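Ticket: Members shown under the wrong side on the economic policy debate board
Site: Ullow Forum (political discussion, open membership)
Opened by: Divya Kulkarni, moderator
Assigned to: Krishnamoorthy Thampi
Opened: 22 February 2022
Priority: Normal
Status: Closed

Summary: On the thread about whether the state should own the railroads, members who voted "Undecided" are showing with a "For" tag next to their name. Several have complained in public and the thread is getting off topic.

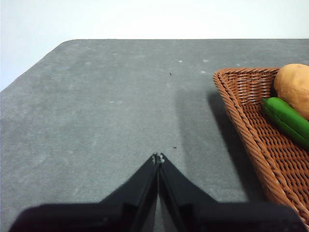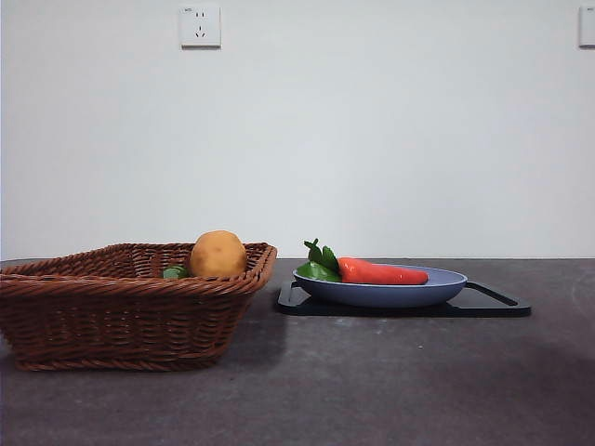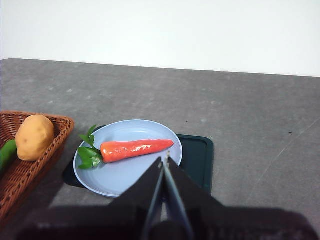
Does the wrong tag change the poll result at the top of the thread?
The poll result is counted from the votes themselves, and the tag is only drawn from a saved copy of them. The totals for the railroad poll are correct. Only the label beside each post is wrong.

Log

Divya Kulkarni: It started after the board was moved to the new Varma theme. Older threads look fine to me. I checked the tax thread and the school voucher thread and the tags match what people told me they voted. On the railroad thread I have 7 members who say they are tagged wrong. All of them picked Undecided. One is now being quoted as a socialist by people who have not read his posts, and he would like that to stop.

Krishnamoorthy Thampi: Please ask one of the affected members to log out, log in again and reload the thread. Also tell me how many choices the poll has. The usual setup is three.

Divya Kulkarni: He did that, no change. The poll has 4 choices: For, Against, Undecided, and For with limits. The last one was added by Ashwin Amin after the thread opened, when people asked for it.

Krishnamoorthy Thampi: That is probably the cause. The tag is stored by its position in the list and not by its name. If the new choice was put in above Undecided, everything under it moves down one place. Ashwin, where did you add it?

Ashwin Amin: Directly under For. It seemed to belong there. I didn't know the order mattered.

Krishnamoorthy Thampi: So the list is now For, For with limits, Against, Undecided. Under the old order Undecided was third. Third is now Against, so I would expect those members to show as Against. You say they show as For. Something else is going on as well.

Revathi Rao: I can add something. The Varma theme cuts tags to one word to save room on phones. I opened the thread in the old theme and the same members are tagged "For with limits." In the new theme that is cut to "For."

Krishnamoorthy Thampi: Thank you, that explains the word. I looked at the poll history. Ashwin's edit was saved twice, and the first save had the choices in a different order. The tags were copied from that one. Two separate faults, then: a bad saved copy, and a theme that shortens the text.

Steps taken:
1. Locked the railroad poll. Posting stayed open.
2. Deleted the saved tags for that thread and had them built again from the votes.
3. Raised the tag limit in the Varma theme to 40 characters.
4. Unlocked the poll.

Divya Kulkarni: Tags on the railroad thread are right now. I went through the members who complained and each one shows Undecided. "For with limits" shows in full on my phone, though it wraps to a second line under long user names.

Ajith Devadiga: Can members be told? There are posts in that thread arguing with people over positions they never took. I don't want to delete those, since the replies make no sense without them.

Divya Kulkarni: I pinned a short note at the top of the thread and left the posts alone. Two people have gone back and corrected what they wrote.

Krishnamoorthy Thampi: Until the position problem is fixed in the poll code, please put any new choice at the bottom of the list, and do not edit a poll once voting has begun unless you have told me first. I have opened a separate request for the code. Closing this one.

Ashwin Amin: Understood. The minimum wage poll goes up next and I have all the choices in it already.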